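Gramus Student Robotics Club: progress report to the Brelton Fund, April

Dear all at the Brelton Fund,

I promised you a proper update before the summer term got away from us, so please put the kettle on, as I have never managed to write a short one. The grant of 3,000 pounds has now been with us for most of the school year, and I'm very glad to say it has gone where we said it would. Most of it paid for the hand-held grippers with the yellow fingers, the parts to keep them going, and travel for the students who live out towards Paredes.

You may remember that our first plan was to have the students build an arm from scratch. We talked it over at length in the autumn and decided to begin with the grippers instead, so that everyone could get used to picking things up and setting them down with two fingers before we asked a machine to do it. Cloth has been our main subject this term. It folds and slips and will not keep its shape — as anybody who has tried to teach a teenager to put away a jumper will know!

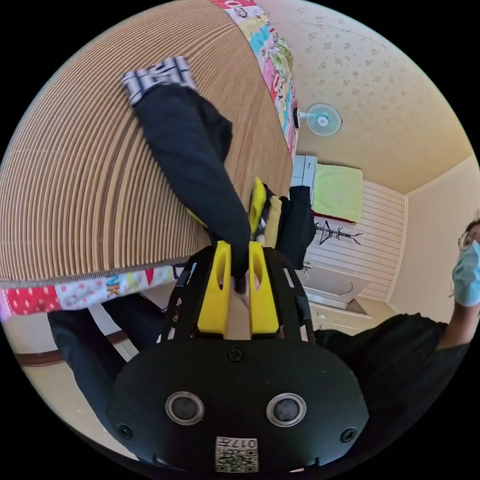
The students chose the name Pristunari for this part of the work, after a long and very cheerful argument, and it has stuck. They work in pairs and keep a shared notebook, and I've been so pleased by how carefully they write up the attempts that go wrong. We have 69 entries in it so far. Ruairí Geraghty has been reading them through with the group at the end of each month and helping them decide what to try next.

We are a little behind on one thing. The second workshop was meant to happen before Easter and will now be held in the last week of April. The cost is the same and the room is already booked.
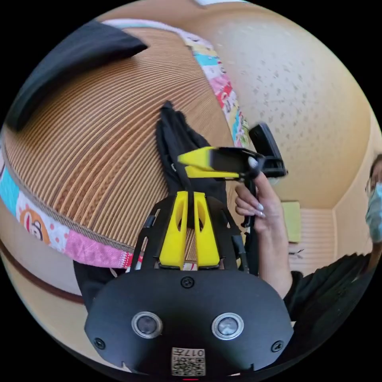
3 min read

As for what comes next, five of the students would like to enter the regional challenge in the autumn with a short demonstration on sorting clothes, and they have started on the written part of the entry. The younger ones want to carry on with soft objects for a while yet, and I am inclined to let them. We have a small amount left for spare fingers and screws, and more than 2 terms of travel money still set aside.

The full accounts will follow in the usual form. If any of you would like to come along to a session you would be very welcome, only do let me know beforehand so that I can get some decent biscuits in.

With warm thanks from all of us at the club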